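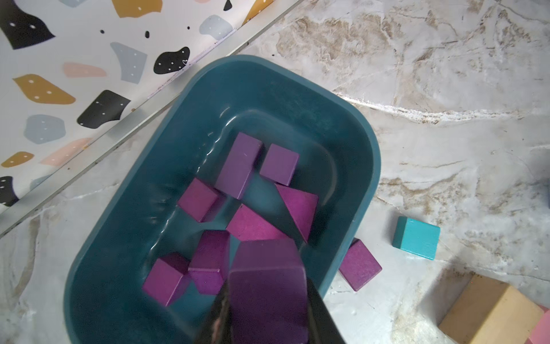 **mswati:** What's the best way to store a set of painted wooden blocks, all together or split by colour?

**lisez:** Split by colour if you've got the bins for it. Ours lasted about a week mixed and then the pinks and purples went in a tub of their own, and they've stayed there since June. Plastic tub, no lid.

**mswati:** How many to a tub? The set is 100 pieces. I've got 4 tubs from Homus and I was going to divide it evenly.

**tse_utmont:** I'd go the other way. Sorting by colour means the child has to empty every tub to find a triangle. Sort by shape. Cubes in one, long ones in another, prisms and odd bits in the last.

**lisez:** Depends how old they are. Mine is two and a half and knows purple. She doesn't know prism.

**tse_utmont:** She'd know "pointy one".

**drulel19:** Neither. One big tub, tip it out, shovel it back in. Tidying takes a minute. I did the colour thing for my eldest and I was the only person who ever kept to it.

**mswati:** One big tub is what we have now and she only plays with whatever is on top.

**lisez:** Same here before we split them. Smaller tubs, fewer blocks out at once. I put one colour down and leave the rest on the shelf, then swap.

**drulel19:** Fair enough. What about the paint though? Ours chipped badly from being thrown in on top of each other. Would a cloth bag be kinder?

**tse_utmont:** Cloth bags hold crumbs. Smooth plastic wipes out with a damp cloth. Put the blocks in by hand and they don't chip much.

**lisez:** Agree on plastic. Get one with rounded corners as well, dust collects in the square ones and you end up going at it with a cotton bud. Don't soak the blocks when you clean them, wipe and leave on a towel.

**mswati:** Thanks all. Going to try colour first, pinks and purples in one, and move to shapes when she's older. Does anybody keep the tubs on the floor or is that asking for it?

**drulel19:** Floor. Against the wall, not by the door.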